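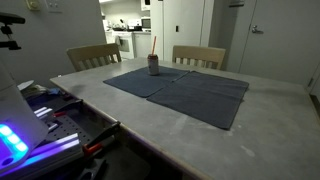
Datasets > Food and drink > Prices > Valau soft drink price log

Search this site Go Advanced

Valau soft drink price log
README and data card

This is a log of what people paid for a single soft drink in and near Valau, written down by the people who paid. It has 1,219 rows and 15 columns, one row per purchase, and it comes as a plain CSV file with a second, smaller file that lists the outlets. I maintain it, I have bought a lot of the drinks in it, and I would ask you to be a little suspicious of it, as I am.

It started with an argument. The Valau paper ran a piece saying that a can of soda now cost "twice what it did" in local stores. No source, no starting year, no list of stores. A friend believed it completely. I thought it was probably wrong, and when I went looking for anything that could settle it I found a lot of opinion and no prices. So we began keeping receipts. The log can't settle the original claim either, given that we have nothing from before we started. I still get mail from people who think it does.

What is in it

Every row is one person buying one drink at one outlet. We kept multipacks out from the start. If a shop only sold drinks in packs, it is in the outlet file with a note and has no rows in the main file.

There are 186 outlets. They include supermarkets, corner stores, gas stations, lunch counters, vending machines, the swimming pool, and the bus station kiosk that changed owners halfway through and should probably have been given a new outlet number. It wasn't. If you see its price jump, that is the reason, and please don't write to me about inflation at the bus station.

The columns most people want are outlet_id, outlet_type, month, size_ml, container, price_paid, deposit, discount and receipt_held. The rest are housekeeping. The column called "notes" is free text and is a mess. Some of it is useful ("machine took the money twice, one charge logged"). Most of it is people complaining about the drink.

Prices are what was paid at the register, tax included. The deposit is in its own column and is left out of price_paid. At least, it is supposed to be. In the early rows a few contributors added it in, and we corrected the ones we could prove from a receipt. The ones we couldn't prove are marked deposit_unclear, and you should drop them if you are comparing stores to the penny. I would drop them anyway.

How it was collected

Contributors bought drinks they were going to buy in any case. That was the rule, and I think it was a bad rule. It kept the cost down and it kept people interested, but it means the log follows the habits of the people in it. They shop near where they work. They like certain stores. Hardly any of them buy a drink late in the evening, so the all-night places are thin. A proper design would have drawn a sample of outlets and sent people out on a schedule. We talked about that, and then we didn't do it.

Receipts were kept where there was one. Machines mostly don't give them. We hold over 790 receipts, on paper, in two shoe boxes, and each was checked against its row by a second person. Where a row has receipt_held set to "n", you are trusting somebody's memory at the time they filled in the form. Most of the forms were filled in the same day. I can't show you that, I only have people's word for it.

Anouk Bakker did the second reading for almost all of the receipts and found more mistakes than I had expected, many of them mine. The usual one was reading the shelf price off a photo of the shelf when the receipt showed something else. After she raised it we stopped taking shelf photos as evidence.
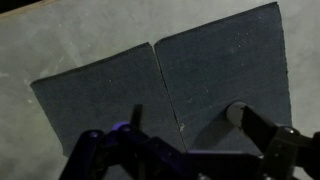

Can the log be used to work out an average price for a can in Valau?
You can compute one, but it would be the average of what our contributors paid, and they are a small group with strong habits, so I wouldn't print it as a figure for the town.

If you need a number for a class or a talk, take the median for each outlet type and show them next to each other. The spread between a supermarket and a vending machine is far larger than anything that happened over time, and a single average hides it. The newspaper piece would have been a better piece if it had started there.

Known problems

Container sizes. Two sizes of can are sold here and they look alike on the shelf. Early contributors wrote "can" and left the size blank. We filled some in from receipts that printed it. Blank sizes are still blank. A per-liter price worked out from this file is only as good as the size_ml column, and that column is the weakest one we have.

Discounts. Loyalty cards, lunch deals, the student price at the pool. The discount column says "y", "n" or "?" and nothing more, so you can't tell how large the discount was. With a meal deal the price of the drink alone is a kind of fiction. The store's receipt puts a figure on it, and I have logged that figure, but I don't believe it means much.

Timing. Coverage is decent in October and poor in the holiday weeks, when people were away. Anyone who draws a line through the months will get a wobble there. It comes from who was in town.

Outlet types. I assigned them. A bakery that sells soda from a fridge by the door is "corner store" in one row of the outlet file and "lunch counter" in another, for a similar bakery down the street. I have been meaning to go through these again.

Brands. We recorded them in the working copy and took them out of the public one. The comparison people wanted to make was always one cola against another, and the rows per brand per outlet were too few to hold that up. I got tired of seeing bar charts made of three purchases each.
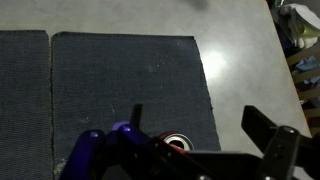
Were refilled cups and fountain drinks counted?
Fountain drinks were left out, because the size of the pour changes from one visit to the next and we had no honest way to put a volume on it.

Two lunch counters sell nothing else, and both are in the outlet file with no rows.

Claims I have seen made from this data

A student report used it to say that small stores "take advantage of" their customers. Nothing in the file can tell you that. It has no wholesale prices, no rents, no wages. A small store may well pay more for the same can than a supermarket does. You would have to ask, and the ones I asked didn't want to say.

Somebody else used the rows from the vending machines to argue that card payments had pushed prices up. There may be something in it. We don't have a payment column, though, so the writer had guessed from the notes, and the notes mention a card only when it failed to work.

The third is my own. In the first version of this page I wrote that prices were "basically flat." That was lazy. They looked flat in the supermarkets, where we had the most rows. In the machines they moved in steps, and some of them moved down — which nobody in the group had predicted, and which I checked twice with the receipts where we had any. I have taken the sentence out.

Cleaning steps

Duplicates were removed by hand where the same person, outlet, price and month came up with the same note. I kept pairs that could fairly be two purchases. Prices with a slipped decimal were fixed if a receipt existed and deleted if not. Nothing was filled in by averaging, smoothing or guesswork. Blanks are blanks.

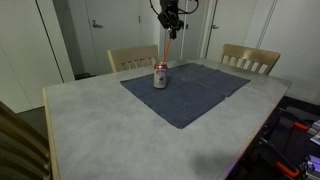
I left the odd high prices alone too. There is a pool price that looks like a typing error and matches its receipt exactly. If you run one of those outlier filters that trims the top few rows, it will throw away real purchases, all from the same two or three places, and your machines will suddenly look cheap.

Month is the finest time unit in the public file. The working copy has the day, but with so few contributors it was too easy to follow one person from store to store.

Using it

You can copy, share and change the files for any purpose. Please name the log and say which version you used. If you publish a chart, put the number of rows behind each bar somewhere on it. I can't make you do that.

I don't recommend the log for comparing Valau with other towns. Somebody would need to collect prices there the same way, flaws included, and as far as I know no one has.

Corrections are welcome with evidence. A receipt is evidence. "I've always paid less than that" gets a polite reply and no change to the file.

Still to do

Go through the outlet types again.
Split the bus station kiosk into two outlets.
Decide what to do with deposit_unclear — I lean toward deleting it, Anouk wants it kept.
Scan the receipts before the thermal paper fades. A few are already hard to read.

Comments (4)

Lengyel
Used this with my evening class and the deposit column caused an hour of trouble. The flag helped once we found it. Could you move it next to price_paid?

fladel_reader
So is it twice the price or isn't it? I read the whole page and I still don't know.

maintainer
Neither do I. There are no prices in the log from before we began, so it can't say. Lengyel, yes, I'll move the column in the next version.

Sorex
The kiosk was closed for a while between owners, if that helps you find where to split it. My brother-in-law worked there. The new people put the cans by the register and charged more for the cold ones.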